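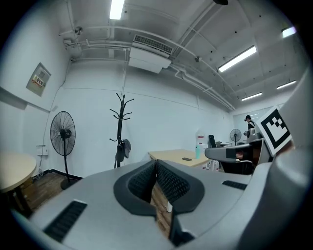 Certificates are a subject that most people in IT would happily leave to someone else, and Glenys Fairweather spent years hoping to be one of those people. She looks after infrastructure at Bouchard, the builders' merchant, and has done so long enough to remember when the whole company had one web server and one certificate, which she renewed herself with a credit card and a cup of tea. I had asked for an hour of her time and got most of an afternoon, with me in the black mesh office chair, my bag on the wooden floor beside it, and Glenys talking at a pace that my shorthand could only just manage.

I wanted to hear how a fairly small team had gone from renewing everything by hand to renewing almost nothing by hand, and I had expected her to begin with the software. She began with a spreadsheet.

"It was a lovely spreadsheet," she said. "Colour coded. Amrit built it when he first joined us, and it did us very well for a while. Green was fine, amber meant you had 30 days, and red meant you should be on the phone already. The trouble was that it only knew about the things we'd told it."

Amrit Campbell, who still works with her and who put his head round the door twice while we were talking, takes this in good part. On his second visit he told me that the spreadsheet had 173 rows in it on the day they stopped using it, and that he had been rather proud of every one of them.

When the team finally ran a proper scan of the network, it found 381 certificates.

"I went and made a drink," said Glenys. "Then I came back and looked again, and it was still 381. You do think, well, that must be duplicates, or test machines, or something somebody left switched on. And some of it was! But an awful lot of it was real. There were printers. There was the door entry system. There was a thing in the Hereford branch that talks to the weighbridge, and if that stops then the lorries stop, and if the lorries stop then I hear about it from people I've never met."

The scan had come about after a bad morning in October, and she was perfectly willing to tell me about that too, although she did sigh a bit first. The certificate on the trade ordering site ran out shortly before six, which is when builders like to place their orders. The renewal reminder had been sent in good time, to the mailbox of a colleague who had left the company. The site itself was running beautifully. It was just that every customer who tried to reach it was met by a large warning telling them to go away.

"The fix took ten minutes," she said. "Finding out what needed fixing took until nearly nine. We looked at the firewall, we looked at the load balancer, we rang the hosting people and were quite short with them, and I've since apologised. You never think of the certificate first. You really should."

I asked whether she had gone out and bought something the next day. She laughed at that. What she did was ask Darlene Caron, who runs the service desk, to go back through the tickets and work out how much time certificates were taking up. It was not easy to do, as hardly anyone had logged the work under that name. It was down as "website issue", or "login problem", or in one case simply "Tuesday thing again", with no further notes.

"Darlene is very patient," Glenys said. "She read every single one. And what came out of it was that we weren't just having the odd outage, we were spending days at a time on renewals that went perfectly well. Somebody raises the request, somebody approves it, somebody generates the key, somebody copies it to the server and then they wait for a quiet moment to restart the service. All for something a machine can do while you're asleep. I had good engineers doing that, and they were bored stiff."

They looked at two products in the end. Hustora was the bigger and smarter of the pair, and Glenys liked it very much, but it wanted an agent on every machine and she could not see the weighbridge agreeing to that. Etura was plainer and had a reporting screen she still grumbles about - "it's all in the wrong order, I've told them" - but it could work from outside for the awkward devices, and that settled it. Sơn Đinh, the youngest of the engineers, was given the job of rolling it out.

He started with the machines that mattered least. Glenys had wanted the ordering site done first, with October still on her mind, and it took him a couple of conversations to talk her out of it.

"He was right and I was wrong, and you can print that," she said. "The first batch was the meeting room screens and the staff canteen menu. Something did go wrong, too. The new certificates arrived and nothing picked them up, because the service needed a restart that we'd always done by hand without thinking about it. So for one lunchtime nobody could look up the soup. I'd much rather learn that from the soup."

After that they went branch by branch, and each certificate was given an owner as it was moved across. Glenys was firm that the owner should be a team mailbox and never a person, and she is just as firm about it now. She also kept a manual drill in the calendar. Twice a year one of the engineers has to renew a certificate the old way from start to finish, using only the written notes, and then correct the notes wherever they fell over.

"They moan," she said cheerfully. "Sơn moans the most. But if Etura fell over tomorrow I'd want somebody in the building who could still do it."

As things stand, 374 of the certificates renew themselves. The remaining seven belong to older equipment that won't accept one any other way, and Amrit has put them in a new spreadsheet. It is colour coded.

I asked what she would say to another manager who was still where she had been, and she thought for quite a while, turning her pen over.

"Do the scan," she said. "Before you talk to any suppliers, before you write anything for the board. It's a bit horrible, but you can't have the conversation until you've got the number. And go and be nice to whoever runs your service desk, as they'll know where half of it is buried."

She is being asked that question more often these days. Josefien Brouwer, who manages the network at Enico, one of Bouchard's tile suppliers, got in touch after hearing the soup story second-hand, and the two of them now compare notes every few weeks. Enico's own scan is due to start on 10th December. Glenys has offered to be on the end of the phone when the results come in, and has suggested that Josefien put the kettle on beforehand.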